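Broltesdale Boards > Hobbies > Jigsaws & Tabletop
Thread: Finally starting a 3,000 piece! Sort first or just dive in?

edgepiece_ellie
Joined: July 2019
OK puzzle people, I'm so excited I can barely type. My Vikbridge 3,000 arrived (the harbor at dusk one, with all the little boats) and I've cleared my whole weekend for it. The most I've ever done is 2,000 and I loved every minute, even the sky. Especially the sky!

My question is about sorting. With smaller puzzles I just dump the box, pull out the edges and go. Do I need a real system this time? Trays? Bags? I've got muffin tins and I'm not afraid to use them.

Marrowfat
Oh that's a gorgeous one, congratulations! Sort. Sort everything. I do color first, then shape inside each color once a pile gets too big to look at. Took me 3 evenings on my last big one and those were some of my favorite evenings of the whole puzzle. Put some music on and go slow.

knobs_and_holes
Going to disagree with Marrowfat here (sorry, friend). Three evenings of sorting would put me off puzzles for life. I pull the edges, pull anything with lettering or a strong pattern, and leave the rest in the box lid. You find pieces by rummaging, and the rummaging is the fun part.

Marrowfat
You're a menace and I respect it.

edgepiece_ellie
Ha! I might be somewhere between you two. What about the surface? The box says the finished size and I measured my table and it fits with a hand's width left over on the short side. Then where do the sorted pieces go?

tuesday_sky
Trays that stack, 9 of them if you can get them. Baking sheets work great. I'd also go for a plain, pale, non-shiny top if you have the choice. I did years of puzzles on dark varnished wood and couldn't tell the gaps from the navy pieces. On a white one the holes in your sky jump right out at you. A matte top is also so much easier under a lamp, no glare bouncing into your eyes at night.
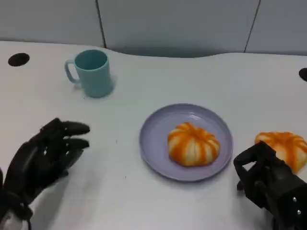
knobs_and_holes
White is fine until your puzzle is a snow scene. I did a Lungu winter village on a white board and kept reaching for pieces that were gaps. Gray felt for me, every time. It also stops everything skating about when somebody leans on it.

tuesday_sky
Fair point on snow! I'd put a sheet of colored poster board under that one. But felt, no, I can't do it. You can't slide a finished section across felt without it buckling in the middle, and sliding chunks around is half of how I work.

knobs_and_holes
Slide a bit of cardstock under the chunk first. Works like a pizza peel.

edgepiece_ellie
A pizza peel, I love that. OK, white poster board is out for the night sky, or in? The bottom third of this thing is nearly black water.

tuesday_sky
In! Dark water on white is the dream.

Giltel_fan
Has anyone said anything about the cut yet? Vikbridge pieces are a bit looser than Giltel, so a big section won't always hold together when you pick it up. Lovely print though, the colors are really rich. Build the boats as separate little islands and leave the water for last, you'll know by then which shapes you're hunting for.

Marrowfat
Looser, really? Mine have been snug. Maybe it varies by the box. Agree completely about boats first.

edgepiece_ellie
Update, 30 July 2023: edges are DONE except for one stubborn piece that I'm sure is hiding in the muffin tins. I ended up sorting by color only and stopping when I got bored, so you both win. First boat is finished and it has a tiny dog on it! I didn't see the dog on the box at all. Starting on the lighthouse after supper.

knobs_and_holes
Check your sleeves for that edge piece. And post the dog!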